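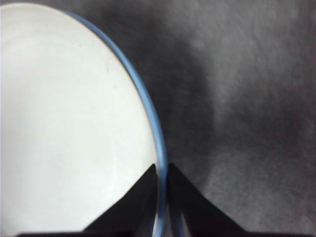
Why does a plate have a rim?

Most dinner plates are not completely flat. The middle part is called the well, and it is where your food goes. Around it the plate slopes up to a raised edge. This part is the lip, or rim.

The slope helps to stop gravy and sauce running off the plate. The rim also gives you something to hold - you can pick the plate up without putting your fingers in your dinner.

Many plates have a coloured band round the edge, often blue. The band is there for decoration. On some plates the colour goes under a shiny coat called glaze, which is like a thin layer of glass.

Try it: put a spoonful of water on a plate and tip it gently. Where does the water stop?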